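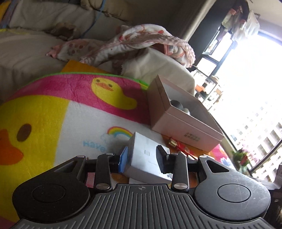
List home | Threads | Authors | Search

Re: Morris airspeed disagree alert
From: Mared Maddocks
Date: 26/04/2021

Eleri Mathias wrote:
> The Humona bulletin says to swap the left pitot probe if the
> alert comes on twice in 60 flight hours. We have swapped two
> and it still comes on during climb. Is anyone else seeing this?

Yes, on two of ours. The probes tested fine on the bench. Check the drain line behind the left static port before you order another one. On airframes up to serial 289 the line has a low spot where water can sit. Ours read 24 knots apart in climb and matched again in level flight.

The Stovport shop rerouted the line on serial 43 in September and the alert has not come back. I would not call that proof. The bulletin does not mention the line at all, and I have asked Humona whether a revision is planned. No reply so far.

If you have the recorder data, please send both airspeed traces with the alert times.

Mared

3 replies | 0 shares
Previous | Next | Back to thread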